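Intro to Robot Manipulation
Handout 6: Unplugging an Adapter

Instructor: Evanthia Kalogeropoulos
Lab assistants: Theerawat Wongsuwan, Duangjai Nuchit
Posted October 27, 2019

Reading before lab: Chapter 4 of the course notes, sections on pinch grasps and approach direction. Bring your log sheet from Handout 5.

1. The task

Your team will teleoperate the right hand to pull a plug-in adapter out of a power strip and set it down on the table. The strip is not connected to the wall at any time during the lab. Check this yourself before you enable the arm.

The adapter stands upright on the strip, so you have two choices. You can come straight down from above, or you can come in from the side with the index finger extended and close the lower finger and thumb around the body. Most teams last year started from the side. It gives the operator a better view of the contact points, but the wrist has to turn before the pull.

Keep the hand a little above the adapter while you line up. Do not close the fingers until your partner has called the position. Pull along the direction of the prongs. If you pull at an angle the whole strip will lift or slide, and the trial is scored as a miss.

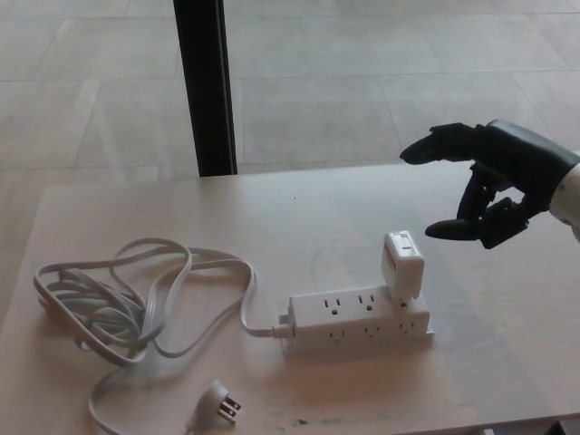
2. The cord

Leave the cord coiled on the table the way you find it. Part of the exercise is planning a path that stays clear of the loops. If a finger catches a loop, stop, open the hand and back out the way you came. Do not drag the strip to free it.

3. Recording

Save every trial, including misses. Files go in the Vorkora folder under your team name. The section has 1,131 trials so far and we would like to have more than that before the December review.

On the log sheet write:
- operator and spotter
- side or top approach
- result (clean, slid, dropped, miss)
- anything odd about the grasp

4. What to hand in

One page per team, plus the log. Say which approach you settled on and show two trials that support it. Question 3 from the last handout (friction at the fingertips) can be revised and turned in with this one.

Lab hours are posted on the door. Email Theerawat to swap a slot.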